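Tampo de bancada Zatard, acabamento mate bege

Partilhas: 51 | Comentários: 8

Tampo liso para bancadas de montagem, mesas de embalagem e postos de inspeção. Fornecido sem estrutura. Compatível com as bases Orngate de altura fixa e com os cavaletes Villalba, mediante kit de fixação encomendado em separado.

Aplicações

O tampo destina-se a trabalho em seco: separação de peças pequenas, etiquetagem, conferência de encomendas, montagem manual. Não foi previsto para corte direto, soldadura ou apoio de recipientes quentes. Em postos com iluminação dirigida, o acabamento mate reduz os reflexos na zona de trabalho e facilita a leitura de etiquetas e folhas de registo.

Superfície

Face superior contínua, sem textura, juntas ou marcações. Réguas, grelhas e zonas de posicionamento devem ser aplicadas pelo utilizador com fita removível. O tom situa-se entre o bege e o taupe e varia com a luz do local: mais acinzentado numas zonas, mais rosado noutras. Para encomendas de vários tampos destinados à mesma sala, recomenda-se indicar a referência de lote no pedido.
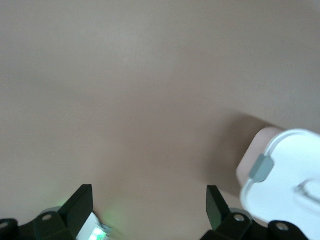
Dados técnicos

Comprimento: 120 cm
Espessura: 40 mm
Acabamento: mate
Cor: bege/taupe
Pontos de fixação na face inferior: 8
Estrutura: não incluída

Montagem

1. Assentar a base e nivelar os pés antes de colocar o tampo.
2. Pousar o tampo centrado sobre as travessas, com a face mate para cima.
3. Introduzir todos os parafusos sem apertar.
4. Apertar em cruz, com chave manual. Não usar aparafusadora de impacto.
5. Verificar de novo o nivelamento.

Limpeza e conservação

Pano macio ligeiramente humedecido, com detergente neutro. Secar em seguida. Evitar esfregões, pós abrasivos e solventes. Resíduos de cola de fita ou de etiqueta removem-se com espátula de plástico, mantida quase paralela à superfície. O polimento altera o grau de brilho e não é coberto pela garantia.

Encomenda e entrega

Distribuição a partir do armazém de Primmont. O tampo segue na horizontal, com proteção nos cantos. Danos de transporte devem ser anotados na guia no momento da receção. Os kits de fixação Orngate e Villalba têm furações diferentes e não são permutáveis.

Ficha revista em 2 de maio de 2022.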